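The bedside drawer finally defeated me. It wouldn't shut, and then it wouldn't open, and at some point in June I was sitting on the bedroom floor with a ruler wedged in the gap, trying to squash whatever had popped up at the back. (A hand cream from Tomar. I don't even like it.)

So I tipped the whole lot onto the bed and started over. You know how this goes — ten minutes of sorting, half an hour of reading old receipts. I found one from Tastex for four jars of pickled peppers and a birthday card I never sent. I also found a coat check ticket, number 3787, and I have no idea which coat or which city!

My new rule is that small odd things get a box, and the drawer is for books and tissues only. I looked at the fabric bins at Pelmont, but they wanted way too much for something that would live under my bed, so I used a cardboard box I'd been hanging onto. It's got a bright pink rim and a red sheet in the bottom with a little pair of glasses drawn on it, and it makes me happy every time I look in.

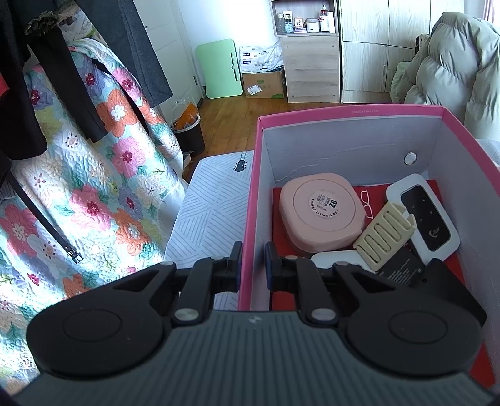 The odds and ends box, pink case and all.

I haven't put in any dividers yet. I've seen people cut up cereal boxes for that, and maybe I will, but right now I like that I can see everything at a glance. The creases in the sides don't bother me either.

Next up is the closet shelf, where I keep a Doltus storage bag I haven't unzipped in four years. I'm a bit scared of it — wish me luck.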